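Notebook, Conditico contract tooling, March

Clause library, second pass

Started 9.15. Picked up the employment set where Ermanno left it. His notes say the notice clauses are done and the restrictive covenants are not, and that matches what I found. Two of the covenant templates still refer to a "Group Company" that is never defined anywhere in the document. Added the definition to the front schedule and reran the cross-reference check. It passes now, apart from the warning about schedule numbering we already know about.

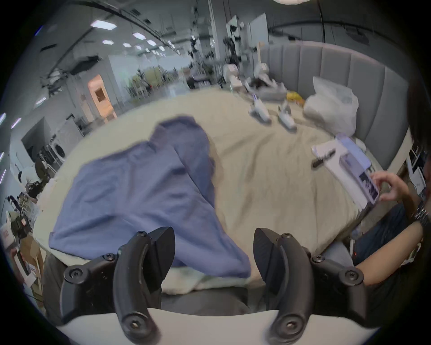
The numbering warning comes from the old Keskin precedents. They restart at 1 inside each schedule and our checker expects one run through the whole document. I have left it switched on as a warning for now. If we turn it off we will miss the real cases, and there was a real one in the Rorport shareholder agreement last month.

Ran the full set through the checker before lunch. 60 templates in, 17 came back with something to look at. Most are small: a missing full stop in a definition, "Director" and "director" used for the same person, a blank left in a governing law clause. I fixed the easy ones as I went and listed the rest in the tracker under my initials.

Three need a lawyer to decide:

Probation clause, junior staff. It gives one week's notice on the first page and two weeks in the schedule. Ermanno thinks the schedule is the later wording. I would like that in writing before I change it.

Garden leave. The clause allows it only after notice is given by the employee. Could be intended, but the senior version covers both sides.

Share transfer on leaving. "Good leaver" is defined twice, and the two do not agree about retirement.

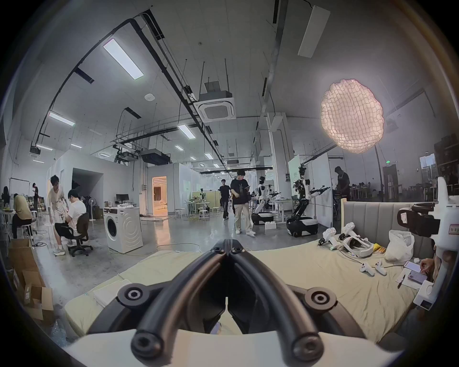
After lunch, the furnished letting agreement for Jevum. They are a small company that lets flats to their own staff, so it sits half in employment and half in property, and the inventory schedule has to stand up if there is an argument about deductions at the end. Their draft just says "bed" for each room. I rewrote the line so that it asks for the parts separately, along the lines of "bed, with grey upholstered headboard, vertical channels", and the bedding goes on its own row with the colour. Condition gets a separate column. The tenant initials each page of the schedule, not just the last one.

Open point on Jevum: what happens to the letting when the job ends. The draft says the occupier leaves on the last day of employment. Nesrin to look at whether it should be a licence or a tenancy, and what notice is needed in each case. I have not touched that clause and it is marked in yellow in the shared copy.

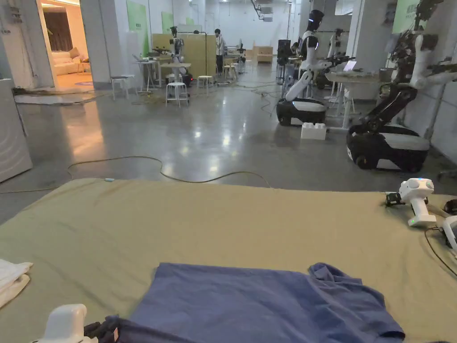
Tested the new export to Word at 16.00. Defined terms keep their bold, which they did not before. Footnotes still lose their numbers if the clause is moved between sections. I can make it happen every time by moving clause 3 below the boilerplate, so it should be possible to trace. Steps are in the tracker.

Still to do:
Ask Ermanno about probation and garden leave.
Send the two "good leaver" definitions to Nesrin side by side.
Rerun the whole set once those are settled.
Put the inventory schedule into the library as a separate item, with Jevum's name taken out.

Stopped at 17.20. Backup of the library is in the usual folder.

N. Eren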